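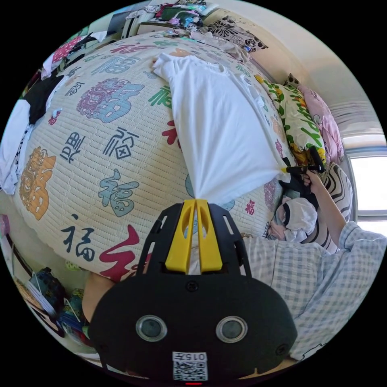
# konby-shirts

Records of T-shirt folding on a bed, kept as one part of the Konby household set. Each record covers one garment, from laid out to stacked.

Maintainer: Shahnaz Majumder
Labels and naming: Kristof Verhoeven
Last revised: 11 February 2023

## Contents

| Item | Count |
|---|---|
| Fold records | 669 |
| Records with a second fold attempt | 228 |
| Garments | 12 |
| Rooms | 2 |

## Surface

All folding is done on a mattress with a mat on top. Mats are not ironed or taped down, so expect some curvature.

The cream woven mat has fine horizontal ribbing and is printed with "福" characters in many colors, sizes and styles, some of them upside down. Do not use the print to work out which way is up. Its pattern also has strong edges that a simple outline step will pick up as garment edges. White shirts separate well from the purple, red and navy characters and poorly from the bare cream.

## Garment states

- `flat`: body and sleeves spread, wrinkles allowed
- `lifted`: one or more points held off the mat
- `pulled`: held at a corner with the fabric drawn into a long fold
- `half`: first fold complete
- `stacked`: placed on the pile

`pulled` takes priority over `flat` when the neckline and sleeve are still lying on the mat and only a lower corner is held. Earlier revisions used `lifted` for both, and the Kurnham records have not all been relabeled.

## Files

```
records/
 kurnham/
 hekance/
garments.csv
states.csv
CHANGES.md
```

`garments.csv` lists color, sleeve length and size for each shirt. Sizes come from the collar tag. Where the tag was missing, the field is blank.

## Known problems

- Inside-out shirts are not flagged.
- `states.csv` uses seconds in the Hekance part and record steps in the Kurnham part.
- Collar direction was entered by hand and is unreliable for plain white shirts.
- Socks and towels were moved to the Luangrath set. A few old row numbers in `garments.csv` still point to them and can be skipped.

## Changes

Send label corrections to Kristof Verhoeven with the record number and the state you would assign. Corrections to garment sizes go to Shahnaz Majumder.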